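Met someone at the petrol station, she wrote her number on my receipt, can't read one digit

Posted by Pylyp Pylypenko in Clondside Community Help, September

I was in the queue for pump four at the Timport garage, singing along to the radio with the window down. The woman in the next car joined in for the second verse, and she knew it better than I did. We talked until the van behind us leaned on its horn. She wrote her number on the back of my fuel receipt and drove off.

One digit is either a 1, a 7 or a very tired 4. I don't know her surname. She said she posts clips of herself singing on Lultora under "Ko something". Is it creepy to text all three numbers? Is it worse to post about it and hope she sees?

3 replies

Kam-wah Kan
Text all three. Same message, short, with your name, the garage and the song. Two strangers will ignore you and one might be her. Don't send a second message to anyone who doesn't answer, and don't ring at 11 at night. I wouldn't put her description on a public page. A bloke here did that last year, got 2,444 shares and a very cross reply from her brother.

Ho-yin Chuang
just search Ko on Lultora, how many can there be

edit: 133. sorry

Tsung-han Chien
Agree with Kam-wah on the texts. Look at how she writes her other digits too. If there's a 7 elsewhere with a bar through it, you can rule that one out. My wife gave me her number on a bus ticket and I spent 16 days ringing a carpet warehouse, so I do have some standing here.

If she says yes, keep the first meal simple. I cooked at mine and it went better than any restaurant I could afford.

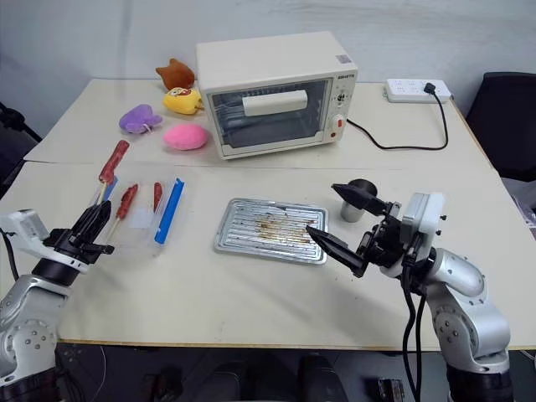
Toaster oven, sausages on skewers, soft toys in attendance.

Pylyp, do come back and tell us which digit it was. My money is on the 4.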